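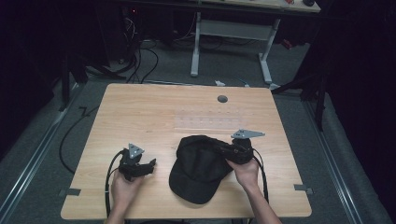 Teaching by hand: a month at the cap table

Hello again! I've been at Tierney since May, and my job (when people ask at parties) is showing robots how to do things. No joystick, no code. I pick up a pair of hand-held grippers, do the task myself, and the recording goes off to Deirdre Corrigan, who turns it into something an arm can learn from.

This month it's been caps. Our target for the Warnska set is 1,377 demonstrations and I passed 1,000 just before lunch the other day, so there was cake.

Black cap on the wood-top table, one gripper in each hand, with the right-hand jaws on the fabric near the strap. I love this bit and I also dread it! The back of a cap is all soft folds, and you can't feel the cloth the way you would with your fingertips, so you end up watching the jaws like a hawk.

A few things I've picked up along the way, for anyone starting on the Plernon rota:

Go slower than feels natural. My first batch of 30 was so quick that Deirdre sent 8 of them back with a very polite note.

Mind your cables. Each gripper has its own, and I've got into the habit of shaking both out before every take.

Don't start every run from the same spot. Turn the cap a bit, shove it across the table, come at it from the other side.

If you fumble a grab, carry on and fix it. Deirdre likes those (she says the recoveries teach the arm loads) and I get to feel less clumsy.

Next up is the Bosico set, which is tea towels. I've been practising on my own at home, with salad tongs.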